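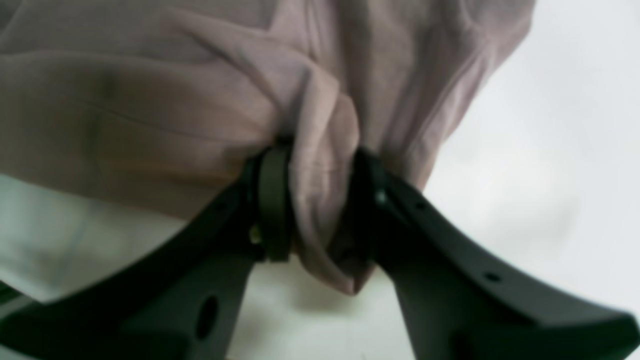 Die Schlange am Empfang sei im Januar bis zur Drehtür gegangen, schrieb mir Oksana Bondarchuk, und ob man in der Anleitung nicht endlich mal dazuschreiben könne, dass die Listen vor den Druckern kommen und nicht umgekehrt. Kann man! Ich habe den ganzen Abschnitt zum Einlass deshalb neu geschrieben, und die Reihenfolge stimmt jetzt auch mit der überein, in der ich es selber mache, wenn mir keiner reinredet.

Abschnitt 4: Einlass und Namensschilder mit Lolludia einrichten
Stand: November 2018

Ich gehe davon aus, dass ihr Abschnitt 3 durchhabt, also dass die Tagung in Lolludia angelegt ist, die Anmeldung geschlossen wurde und die Workshops ihren Räumen zugeordnet sind. Wenn die Anmeldung noch offen ist, bitte zurückblättern. Man kann zwar auch mit offener Anmeldung weitermachen (ich hab's probiert), aber dann ändern sich die Listen unter den Händen, und am Ende druckt man alles noch einmal.

Die Beispiele beziehen sich auf unsere Planertagung im Storkdale mit 300 Teilnehmenden. Bei kleineren Treffen könnt ihr die Teile 4.4 und 4.5 überspringen.

4.1 Was bereitliegen muss

Der Laptop mit dem Lolludia-Zugang für die Veranstaltungsleitung
Zwei Etikettendrucker von Zakharchenko mit Netzteil und USB-Kabel
Ersatzrollen (in der Kiste liegen meistens die falschen, also bitte reinschauen)
Schildhüllen und Bänder
Mehrfachsteckdose, Gewebeband, ein dicker Filzstift
Ein Ausdruck der kompletten Teilnehmerliste, alphabetisch nach Nachnamen

Hinweis: Der Ausdruck ist kein Luxus. Das WLAN im Foyer vom Storkdale ist so eine Sache, und mit dem Zettel in der Hand kann man immer noch Leute begrüßen und abhaken.

4.2 Listen vorbereiten

1. Meldet euch in Lolludia als Veranstaltungsleitung an. Mit dem Helferzugang seht ihr den Menüpunkt für den Export gar nicht, da könnt ihr lange suchen.

2. Öffnet „Teilnehmende“ und stellt den Filter auf „bestätigt“. Wartelisten und Stornierungen müssen jetzt verschwunden sein.

3. Klickt auf „Dubletten prüfen“. Lolludia zeigt euch alle Einträge mit gleicher E-Mail-Adresse oder sehr ähnlichem Namen. Schaut euch die bitte einzeln an und drückt nicht auf „Alle zusammenführen“! Petro Romaniuk und Kyrylo Romaniuk waren beim letzten Mal über dieselbe Büroadresse angemeldet, und das Programm hätte aus den beiden fröhlich einen einzigen Gast gemacht.

4. Prüft die Spalte „Name auf Schild“. Wenn sie leer ist, nimmt Lolludia Vor- und Nachnamen aus der Rechnung, und in der Rechnung steht gern mal die Sachbearbeiterin oder gleich die ganze Stadtverwaltung.

5. Sortiert nach Länge des Namens, absteigend. Die obersten Einträge sind die, die beim Druck Ärger machen. Khrystyna-Mariia Sydorenko zum Beispiel passt in der Standardschrift nicht auf eine Zeile. Setzt bei solchen Einträgen den Haken bei „Zweizeilig“, dann kommt der Nachname darunter, und das sieht auch noch hübscher aus.

6. Speichert die Ansicht unter einem Namen, den auch andere verstehen. „Einlass final“ ist gut. „Liste neu neu Kopie“ ist von mir, und ich entschuldige mich dafür.

7. Exportiert die gespeicherte Ansicht als PDF und druckt sie aus.

Achtung: Nach dem Export keine Namen mehr in der Tabelle überschreiben. Korrekturen ab jetzt nur noch über „Eintrag bearbeiten“, sonst verliert der Eintrag seinen Code und lässt sich am Einlass nicht mehr scannen.

4.3 Drucker anschließen

1. Stellt die Drucker so auf die Theke, dass der Auswurf zu euch zeigt. Klingt selbstverständlich, aber andersherum greifen die Gäste schon mal selber zu und laufen mit dem Schild vom Nebenmann davon.

2. Legt die Rolle ein, die Etiketten nach oben. Den Deckel zudrücken, bis es auf beiden Seiten klickt.

3. Erst Strom, dann USB. Beim Zakharchenko-Gerät muss die Lampe ruhig leuchten, bevor ihr das Kabel in den Laptop steckt.

4. Öffnet in Lolludia „Einstellungen“ und dann „Geräte“. Beide Drucker sollten dort auftauchen. Gebt ihnen Namen, ich nehme immer „Links“ und „Rechts“ (von hinter der Theke aus gesehen!).

5. Wählt als Vorlage „Schild quer“ und druckt ein Testetikett auf jedem Gerät.

6. Haltet das Testetikett neben eine Schildhülle. Wenn rechts der Rand fehlt, unter „Geräte“ den Versatz auf 2 Millimeter stellen und noch einmal drucken.

7. Klebt die Kabel mit Gewebeband fest.

Hinweis: Wenn nur ein Drucker angezeigt wird, steckt das zweite Kabel sehr wahrscheinlich in der Buchse, die nur lädt. Bei unserem Laptop ist das die hintere. Umstecken, kurz warten, Seite neu laden.

Achtung: Die Druckköpfe werden bei langen Druckläufen heiß. Wenn sich ein Etikett verklemmt, Gerät ausschalten und abkühlen lassen, und dann erst mit den Fingern hinein. Auf keinen Fall mit der Schere stochern, auch nicht ganz vorsichtig.

4.4 Vordrucken am Vorabend

Ich drucke am Vorabend alles, was sicher ist, und lasse nur die Nachzügler für den Morgen übrig. Man kann natürlich auch jedes Schild live beim Scannen drucken, Lolludia wirbt sogar damit, aber ich mag es nicht, wenn vor mir jemand mit Mantel und Rollkoffer steht und wir gemeinsam einem Drucker zuschauen.

1. Ladet die Ansicht „Einlass final“.

2. Wählt „Stapeldruck“ und stellt die Stapelgröße auf 100. Bei größeren Stapeln bricht die Verbindung gern ab, und dann weiß man nicht, wer schon dran war.

3. Startet den ersten Stapel auf „Links“. Lasst ihn ganz durchlaufen, bevor ihr den nächsten startet.

4. Steckt die Etiketten gleich in die Hüllen. Wer das auf später verschiebt, hat einen Haufen zusammengeklebter Etiketten und schlechte Laune.

5. Sortiert die fertigen Schilder alphabetisch in die Kästen.

6. Setzt in Lolludia für jeden fertigen Stapel den Status auf „gedruckt“.

7. Druckt zum Schluss noch 20 leere Schilder, auf denen nur der Tagungsname steht. Die sind für Begleitpersonen, Presse und für alle, die schwören, sie hätten sich angemeldet.

Hinweis: Die Referierenden bekommen eine eigene Farbe am Band, und ihre Schilder kommen nicht in die Kästen, die liegen in der Schublade unter der Theke. Radymyr Bondarchuk hat dafür beim letzten Mal einen Umschlag pro Vortragsblock gemacht, mit Raum und Uhrzeit außen drauf. Das fand ich so praktisch, dass ich es hiermit zur Regel erkläre.

4.5 Theke aufteilen

1. Teilt das Alphabet nach der Menge der Namen auf und nicht nach Buchstaben. Lolludia kann das: „Teilnehmende“, „Auswertung“, „Anfangsbuchstaben“. Der Bereich um S und Sch ist bei uns immer dicker, als man denkt.

2. Schreibt die Buchstabenbereiche groß auf die Aufsteller, und stellt sie hoch genug, dass man sie auch aus der zweiten Reihe lesen kann.

3. Richtet einen eigenen Platz für Problemfälle ein, am besten ein paar Schritte von den anderen entfernt. Dort steht der Laptop mit der Veranstaltungsleitung, und dorthin schickt ihr freundlich alle, bei denen etwas nicht stimmt: falscher Name, Rechnung offen, Workshop voll, Kollege kommt stattdessen.

4. Meldet die übrigen Geräte mit dem Helferzugang an. Der darf scannen und nachdrucken, mehr nicht, und das ist gut so.

5. Scannt auf jedem Gerät einmal den Testcode aus dem Anhang. Es muss grün werden und piepen.

Achtung: Den Testcode hinterher wieder austragen, sonst zählt er als anwesender Gast und bekommt ein Mittagessen.

4.6 Am Morgen

1. Drucker einschalten, Testetikett, Versatz kontrollieren.

2. In Lolludia auf „Einlass öffnen“ klicken. Vorher wird jeder Code als ungültig angezeigt! Falls also gleich beim ersten Gast alles rot ist: tief durchatmen und nachsehen, ob der Einlass überhaupt offen ist.

3. Die Nachmeldungen der Nacht laden („Teilnehmende“, Filter „bestätigt, nicht gedruckt“) und auf „Rechts“ drucken.

4. Beim Scannen kurz den Namen vorlesen. Manche haben das Ticket der Kollegin auf dem Handy.

5. Wenn das WLAN weg ist: auf den Helfergeräten „Offline weiterarbeiten“ antippen und auf der Papierliste mitschreiben. Sobald die Verbindung wieder da ist, gleicht Lolludia von selbst ab. Das Programm während des Abgleichs bitte offen lassen, auch wenn es aussieht, als würde es schlafen.

Hinweis: Wer seinen Namen falsch geschrieben vorfindet, bekommt sofort ein neues Schild, ohne Diskussion und ohne Gebühr. Über „Eintrag bearbeiten“ ändern, „Nachdruck“ wählen, fertig. Das alte Schild einsammeln und wegwerfen.

4.7 Wenn etwas klemmt

Drucker zieht leere Etiketten durch: Die Rolle liegt falsch herum. Umdrehen, Deckel zu, Testetikett.

Umlaute erscheinen als Kästchen: Unter „Geräte“ den Zeichensatz auf „Erweitert“ stellen und den Drucker danach aus- und wieder einschalten.

Jemand steht als „anwesend“ drin, ist aber gerade erst gekommen: Meistens wurde eine Zeile zu tief geklickt. Auf der Papierliste nachsehen, wer direkt darüber und darunter steht, und den Status von Hand zurücksetzen.

Gast ist in der Papierliste, aber nicht in Lolludia: Der Eintrag steckt vermutlich in den zusammengeführten Dubletten. Unter „Verlauf“ lässt sich die Zusammenführung rückgängig machen. Das geht nur am Platz für Problemfälle.

Scanner piept, Bildschirm bleibt weiß: Seite neu laden. Hilft das nicht, abmelden und neu anmelden.

Weiter geht es in Abschnitt 5 mit den Teilnahmebescheinigungen. Lasst dafür den Einlass in Lolludia bis zum letzten Vortrag geöffnet, die Anwesenheit wird von dort übernommen.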